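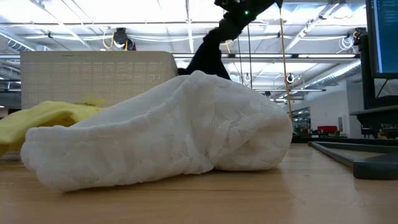
Arm at the folding station, gripper on the white cloth, table-level view.

Gripper presses into the table through bunched cloth; force stop does not trip

Posted in: Cloth Handling, Faults and Safety
June 2026

Our laboratory in Gasden operates a single arm at a wooden table for sorting and folding household textiles. On three occasions the arm has continued downward after reaching the top of a bunched cloth. The controller reported no contact until the fingers met the table, at which point the arm entered a protective stop and the finger covers were found to be torn.

The contact limit is set at 20 newtons. The fault occurs with the white patterned cloth and has not occurred with the yellow one. The table height was last calibrated in December. Is the limit set too high, or should we suspect the wrist sensor? Operation has been suspended until the cause is known.

Reply 1

Lower the limit. We had the same trouble in Potstead and a lower number fixed it.

Reply 2 (marked as accepted)

Please do not change the limit before checking the sensor offset. A heap of cloth yields gradually, and the force may remain small until the material is fully compressed. A sensor that has drifted by a few newtons will hide that early contact entirely.

The following order is suggested:

1. Remove all cloth and hold the arm still above the table for 300 seconds. Record the vertical force at the start and at the end.
2. Zero the sensor with the gripper and its covers fitted. If it was zeroed with a bare flange, the stored offset is wrong.
3. Repeat the table height calibration. December is too long ago for a wooden surface.
4. Set a floor in the motion program a few millimeters above the table, so that the descent ends there whatever the sensor reports.
5. Reduce the approach speed over the final 17 mm.

Keep all persons outside the marked area during these tests. The force limit protects the equipment and should not be treated as a personnel safeguard.

Reply 3

Which controller release is installed? On our Mahmoudi unit, error 223 was logged before each such event, but only in the service log. The Lollar covers also slip when worn, and I would replace both of them.

Comment from the original poster

The offset had drifted by roughly 6 newtons. Step 4 has been added to the program. We have yet to check the service log.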